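Neltlow Community Kitchen
Progress report to the Driscombe Fund
June 15, 2021
Prepared by Sushil Katiyar, project lead

Work since the last report

The grant was made in November to set up a small teaching kitchen at Neltlow and run beginner cooking sessions from it. The room is now in use. The sink was moved to the back wall in the first phase, and the second phase, which covered tables, small appliances and tableware, is finished except for the items listed further down.

We have run 24 sessions to date, with 81 people attending at least one of them. Most sessions last 60 minutes. The first few ran over that, mainly from time lost looking for things in the cupboards, so we changed the way we set up. Everything needed for a session now goes out on the table before people arrive, and the cupboards stay shut until cleanup.

The basic session covers snacks and light meals: fruit, toast, eggs, and simple things done in a toaster oven. We chose a toaster oven over a full range for this group. Many of the people who come have only a countertop appliance at home, and the wiring in the room would have needed replacing to carry a range.

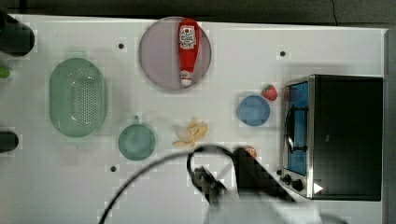 Plates, bowls and colanders were bought as single pieces in different colors. This was cheaper than matching sets, and people find it easier to follow an instruction when the leader can say "the green one" or "the blue plate." Some of the lighter pieces have scratched already and we expect to replace a few of them next year.

Food costs

Food spending is under budget for the period. Fresh fruit is bought on the morning of the session. Condiments and dry goods come from Shawky on a monthly order. We had some waste in the early weeks, mostly bananas and berries, and now buy smaller amounts.

Outstanding items

The shelving from Flillex has been delayed twice. They have given us a new delivery window and we have held back the final payment until it is installed. In the meantime the spare tableware is in plastic bins under the window.

We still need 2 extra timers and a second set of oven mitts. Both are within the equipment line and will be ordered this month.

The floor by the sink has lifted slightly along one seam. The building manager has looked at it and will reglue it when the room is next closed.

Change requested

We ask the Fund to approve moving the unspent part of the food line to session staffing. A second leader would let us split the larger groups, which are slow when everyone is waiting on one oven. The total grant would stay the same.

Next period

Sessions continue on the current schedule. We plan to add a follow-on course for people who have finished the basic one, covering soups and one-tray dinners. A draft outline is ready and can be sent on request. Receipts for the equipment phase are attached separately, along with the attendance sheets.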